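[grip-users] Left jaw not releasing on film packets
Posted in August by Dulce Magaña
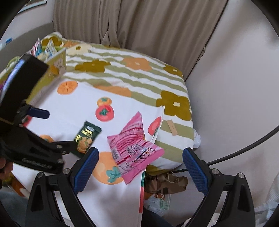
Symptom

Bedroom set, snack packets to and from the carton on the bed. Left unit holds a packet at the tip and then will not let go of it when the trigger is released. The jaw reports open. The packet stays where it is, held by one crimped corner, and either drops late or has to be pulled off by hand. Right unit, same firmware, same blue pads, does not do it.

I first put this down to operator timing and was wrong. The log for take 987 has the trigger at zero and the width reading at full travel for just over three seconds with the packet still attached.

On Tuesday's thread the Skelville group wrote:

> We saw something similar on crisp bags and cured it by
> wiping the pads with a damp cloth every hour. Dust from the
> cartons builds up in the texture and goes tacky. Have you
> ruled that out before blaming the linkage? Also, are you
> sure the width reading is taken at the pad and not at the
> motor side?

Pads first. Wiped, then swapped left for right. The fault stayed with the left unit, so it is not the pads.

The second question was the useful one. Width is taken on the motor side. With the shell off, the pin at the root of the outer strut has worn its hole oval, and the strut can lag the drive by a few millimetres. At full opening this does not matter much. On a thin packet the commanded opening at release is small, the play absorbs most of it, and the pad never leaves the film.

What was tried

- Bolt at the strut root tightened to the Brerberg sheet value. Better for 14 takes, then back as before.
- Release opening increased in the config. Masks the fault. It also throws light packets sideways, so I have put it back.
- Strut replaced with the spare from the Pellville kit. No late release in 22 takes.

Safety

Please read this part even if you do not handle packets. While the fault was present, people were reaching in with the free hand to pull the packet off the tip. The trigger was still live. On one take the jaw closed on a fingertip. No injury beyond a pinch mark, but the play in the strut means the jaw shuts later than the trigger suggests, and then quickly. Until your own units are checked:

1. Switch the unit off at the grip before touching anything held in the jaw.
2. Do not shake the unit to free a packet. The wrist cable is not strain relieved.
3. Mark the take as failed. Do not trim the end and keep it.

Checking for play

Power off. Hold the housing, pinch the outer strut near the pad and rock it in the closing direction. Any click you can feel is too much. Do both sides of both units.

Open point: the width data from the left unit is suspect for every take before the strut was changed. I have not yet found a way to correct it afterwards. Weerasinghe has the raw logs if anyone wants to try.

Dulce

Recent messages on this list
Re: Brerberg torque sheet, second revision
Cable strain relief, printed part or clip?
Re: Pad texture wear on cardboard
Pellville kit: what is missing from the spares bag
Trigger calibration drifts after a warm start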